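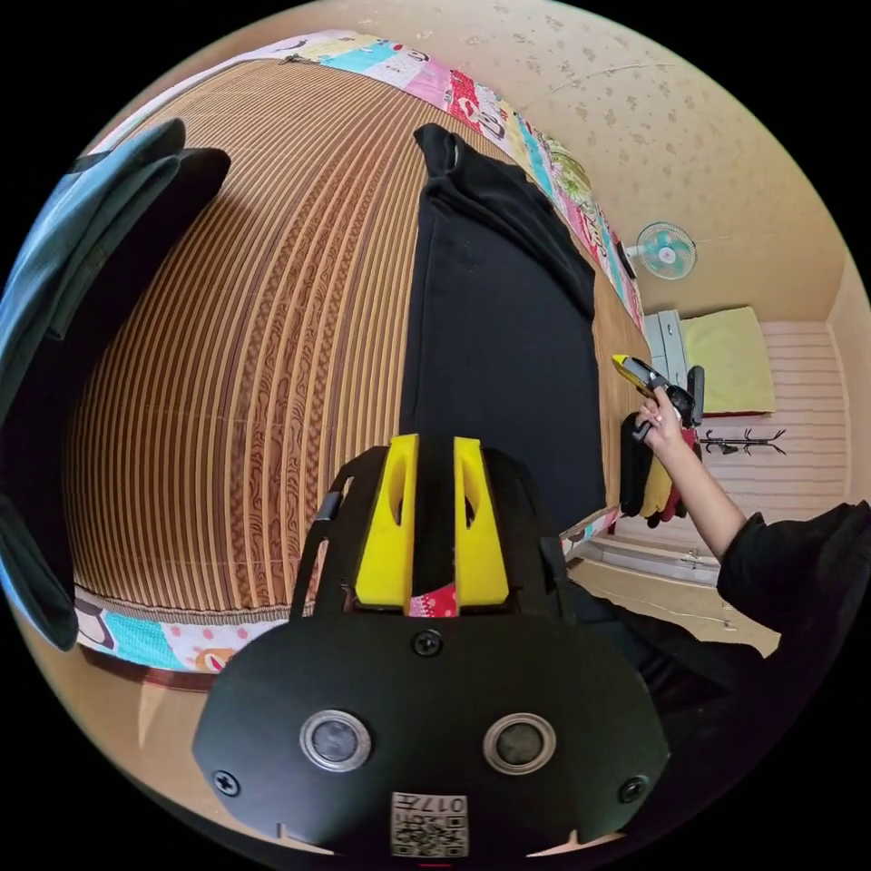 A striped summer sleeping mat spread over a bed, with a patchwork border along the far edge.

A summer sleeping mat is a thin, firm sheet laid on top of a bed during hot weather. It takes the place of the bottom sheet, or goes over it, and gives the sleeper a smooth surface that holds less heat than cotton bedding. Mats of this kind are most often made of bamboo or rattan, though rush, straw and paper cord are also used. They are common in homes across East and Southeast Asia and are sold in many other places under names such as bamboo mat, cooling mat or bed mat.

Materials

Bamboo mats are made from the outer part of the stem, which is harder and smoother than the inside. The stem is split, planed to an even thickness and cut into slats or small tiles. Slats are joined with thread or with a cloth backing. Tiles are strung on cord and make a heavier mat that bends in every direction.

Rattan mats are made from the peeled skin or the core of the rattan palm. They are softer than bamboo and can usually be folded, while a slatted bamboo mat is better rolled. Imitation rattan, woven from paper or plastic fiber, is cheaper and is widely sold. It can be hard to tell these materials apart without handling them.

Color and pattern

Untreated bamboo is pale yellow or green and turns tan with age. Darker shades come from heating the slats under steam, a process called carbonizing, or from dye. Makers often set light and dark slats side by side so that the mat has stripes of tan, amber and brown. Printed patterns are also used, most often flowers, clouds, scrolls or swirls, and these may be faint enough to show only on some of the slats.

The edge of a mat is usually bound in cloth to cover the cut ends. Plain brown or green tape is the usual choice.

Sizes

Mats are sold to match mattress sizes. A mat is normally cut slightly smaller than the mattress so that it lies flat and does not hang over the side. Single mats are often used on bunk beds and in dormitories. Small versions are made for cribs, sofas and chair seats, and matching pillow covers may be sold with the larger sizes.

Use on the bed

The mat is laid with the smooth side up. Some households put it straight on the mattress. Others leave a cotton sheet, a thin quilt or a pad underneath, which softens the surface and keeps the mat from sliding. Patterned bedding is often left in place this way through the summer, with its edges showing past the mat. Children's quilts with cartoon figures, animals and letters in patchwork panels are one familiar type.

A light cover or towel blanket is generally used on top. Sleepers who find the mat too cool toward morning may put a thin sheet over it.

In places with a short summer, the mat may go on the bed in May and be put away when the nights turn cool.

Care

A new mat is wiped with a cloth wrung out in warm water and dried in the shade before it is first used. During the season it should be wiped regularly with a damp cloth, along the slats and not across them, so that the cloth does not catch. Strong sunlight can make bamboo brittle and cause the slats to crack. Soaking is not advised for bamboo or rattan. It swells the fibers and loosens the thread.

Rough spots can be rubbed down with fine sandpaper. A split slat should be trimmed or taped on the underside, as splinters can scratch the skin or snag nightclothes. Broken cord in a tile mat can be replaced with fishing line of the same thickness.

Storage

The mat must be fully dry before it is stored. Bamboo mats are rolled with the smooth side out and tied loosely in 2 places. Rattan mats may be folded along their existing creases. Either kind should be kept in a cloth or paper wrapper in a dry closet. Mold appears as gray or black specks and can often be removed with a cloth dampened with rubbing alcohol, followed by airing.

See also

Bed sheet
Patchwork quilt
Rattan
Tatami

Page last edited Mar 28, 2021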